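Pantry Tracker: Final Report
Mobile Apps Workshop, Flurkdale
Submitted 10/3/19

Our group set out to build a phone app that knows what food you own. The idea came from a shared kitchen in which there were, at one point, 9 open jars of mustard. We called the app Letovetti, mostly on the grounds that every sensible name was already taken in the app store.

The plan was simple. You point your phone at a barcode, the app looks it up, and the item lands in a list with its expiration date. Scanning took us 2 days to get working. Expiration dates took the rest of the term, as they are not in the barcode - something we could have learned by looking at one.
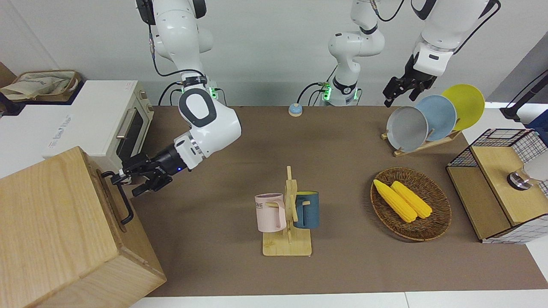 For product names we used a free lookup list called Vuorinen, which holds 3000 entries. A surprising share of them are cat food. When an item is missing, the app asks you to type the name in yourself, and our testers responded by typing "stuff."

We tested with 40 items from our own shelves. Cans scanned well. Chip bags scanned if you flattened them, which did the chips no good. Loose vegetables have no barcode at all, so in the eyes of Letovetti our group lives without onions.

Syncing between phones goes through a small server we named Fedasau. It works, with the exception that deleting an item on one phone sometimes brings it back on the other. We listed this under known issues, next to the dark mode that turns the text dark too.

If we had another term, we would fix the deleting first and then add a shopping list.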